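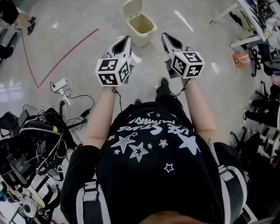
The Burnico Records Service helps former residents of the children's homes run by the Congregation at Praltstead to find and read the records kept about them. It also answers enquiries from families where the former resident has died. Each application has two parts, the request form and proof of identity, and they are handled as a pair, much as the two grippers in the photograph are held level with each other, one in each hand. A request form received alone will be acknowledged but cannot be processed.

Frequently asked questions
Last updated September 7, 2021

Who may apply?

Any person who lived in one of the homes as a child may apply for his or her own records. A husband, wife, partner, child, grandchild, brother or sister may apply where the former resident has died. A solicitor or support worker may apply on behalf of a living person with that person's signed authority.

Which homes are covered?

The service holds records for the homes at Praltstead, Uvus and Nepia. The Nepia records include those of the farm school, which shared its staff and its registers with the home. Records of day schools in the same towns are held separately and are not covered by this page.

What records exist?

The collection contains 1,880 individual files, together with admission registers, some medical cards and a small number of letters and school reports. The quality varies a good deal. For some children there is a full file – for others, only a line in a register. Many of the Uvus papers were damaged by water before they came into our care, and pages that cannot be read will be marked as such in your copy.

Is there a fee?

No. Applicants are not charged for searches, copies or postage.

How do I apply?

Complete the request form and send it with a copy of one identity document, such as a driver licence or passport. Please give any other names you have used, including the name you were known by in the home. Approximate dates are acceptable if you do not know the exact ones.

Applicants who find the form difficult may telephone the office and give their details to a member of staff, who will write them down and post the completed form for signature. 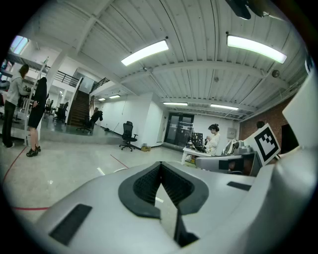

A form taken down in this way has the same standing as one completed by the applicant, and its place in the queue is fixed from the date of the call.

Will any part of my file be withheld?

Information about you will be given to you in full. Names and details of other people may be covered where releasing them would intrude on their privacy. You will receive a written list of any pages affected, with the reason in each case, and you may ask for the decision to be reviewed by a person who took no part in it.

Are any records closed?

Staff registers are closed for 70 years from the date of the last entry. An applicant who needs information from a closed register for a legal claim or a police matter should say so on the form.

Does an application affect a claim for redress or compensation?

No. Asking for your records does not start a claim, and it does not limit your right to make one. The service does not pass the names of applicants to the Congregation or its insurers without written consent.

What if I wish to report abuse?

If a person is in immediate danger, contact the police. Reports about past abuse may also be made to the police at any time, however long ago the events took place. Staff of the service can explain how to make a report, but they do not investigate complaints.

When is the office closed?

The office closes for the first two weeks of January. Forms that arrive during the closure are opened in the order in which they were received.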